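Shop Bots and Home Builds > Arms and Grippers
Thread: Sim first, or just cut metal?

pegboard_ray
I keep getting told at our shared shop that I should do my whole gripper in simulation before I buy the second servo. I've got the Kumsa arm bolted to the bench and a pair of flat fingers I filed out of bar stock. Why would I spend evenings building a fake room to grab fake things?

lowgear
You shouldn't. I did, for all of June. My sim gripper never dropped a thing. The real one dropped a soup can on my foot the first night.

tallow22
Depends what you ask of it. Clearance is fair game. Grip force, forget it.

pegboard_ray
Clearance from what, though? I can hold a ruler up to it.

tallow22
Not from the wrist you can't. Nadine put her view up in the build log, go look before you decide.
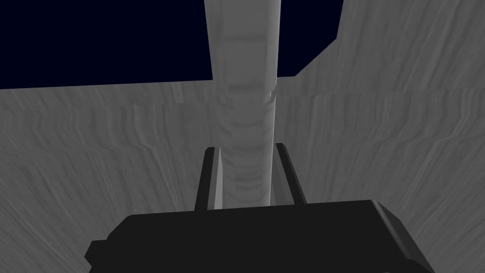
Nadine Azar
Build log editor, Hiltora Workshop

The fingers are open with the column standing between and behind them, and from the wrist you can check the approach angle in a way I never manage at the bench. The ridges on the column are in the model too. I don't trust how they'd behave under contact, and I'm not going to claim a grip rate from this. Run number 1474, for anyone matching it to the log.

lowgear
So 1474 runs and no grip rate. That's kind of my point.

Nadine Azar
Most of those were me fixing the approach path. On the real arm each one is a reset by hand. You're welcome to come do them.

gritty_kevin
The floor and wall look like streaky gray wood or brushed metal or something. If the friction settings got the same care as the textures, I'd wait on believing any of it. Brillia's sales page promises up to 70 percent less setup time with their sim package and I have yet to meet the guy who got it.

tallow22
Friction isn't set by the texture, Kevin.

gritty_kevin
I know that. I'm asking who set it.

Nadine Azar
Default values. I never touched them.

gritty_kevin
Thank you.

pegboard_ray
OK, I'll model the approach and skip the rest. Does the Troritz mount fit a Kumsa wrist or do I need to drill it?

lowgear
Drill it. Two holes, and measure yours first, mine were off.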